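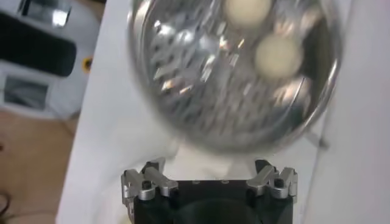 glass bowl, grater, two pale round things. sorry in advance for the thread

ok so I finally did the thing and quit buying lunch. 16 days in. I work out by the Kamdale exit where your options are the gas station or the sandwich place that wants $14 for turkey, and I just hit a wall with it

first surprise: I was spending way more than I thought. I went back through my bank app for the stretch before I stopped and lunch alone came to $1,008. on SANDWICHES. and those little bags of chips that are mostly air

so the plan was dead simple. cook a big pot of something when I have a free evening, portion it out, take it in. I got the Flesero containers with the snap lids (the flat ones, they stack) and so far they haven't leaked in my bag, knock on wood

week one was black bean soup. great for 3 days. by the fourth I was looking at it the way you look at a parking ticket. lesson learned – make half as much and freeze the rest right away, before you get sick of it

week two I did rice, roasted carrots, chickpeas and a lemon yogurt sauce in a separate jar. SO much better. cold is fine too, which matters because our microwave has a line out the door at noon

things that don't travel well, in my experience: avocado, fried eggs, anything with crunchy bits already on top. put the crunchy bits in their own baggie and feel like a genius at your desk

also my Bolidix thermos keeps oatmeal hot until mid-morning if I fill it with boiling water first and let it sit while I find my shoes. didn't plan on doing breakfast too but here we are!

someone at the Mottram office does a soup swap where everybody brings a few jars and goes home with different ones. I want in on that so bad. thinking of starting one on our floor, maybe by June

goal is 90 days, with one bought lunch allowed every other week so I don't lose my mind. send me your cold lunch ideas please, I'm almost out of chickpea opinions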